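Vamik is the planner we use for cable routing in simulation. It takes a rack model, a set of cable end poses and a goal port for each cable, and returns arm and gripper trajectories. Maintained by Iraís Valdovinos and Kasun Wijesinghe.

## Contents

- `scenes/` — 306 start states, one YAML file each
- `plans/` — 2,192 saved trajectories, including the failed ones
- `tools/replay.py` — steps through a saved plan in the viewer

## Running it

```
pip install -e .
vamik plan scenes/rack_014.yaml --seed 2
python tools/replay.py plans/rack_014_s2.npz
```

Planning runs on CPU. The viewer needs a GPU with current drivers. Set `VAMIK_CACHE` if your home directory is small — the collision meshes are unpacked there on first run.

## Known problems

- Cables are modeled as chains of short capsules. Tight bends come out stiffer than they should.
- 274 of the saved plans were made with the old gripper limits from May. They carry `legacy: true` in the header and replay with a warning.
- The Pirzada export drops port names. Use the Ginurham format if you need them.

## Rack scene

The arm is on a fixed pedestal and the cables start out on the tabletop, to one side of the rack.

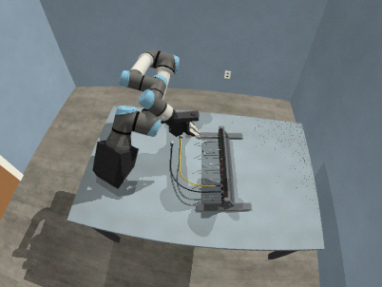 **Can I use my own rack model?** Put the URDF in `assets/racks/` and list its port frames in `ports.yaml`. The planner reads both at startup, so restart it after any edit.

Last edited Saturday, July 1, 2023.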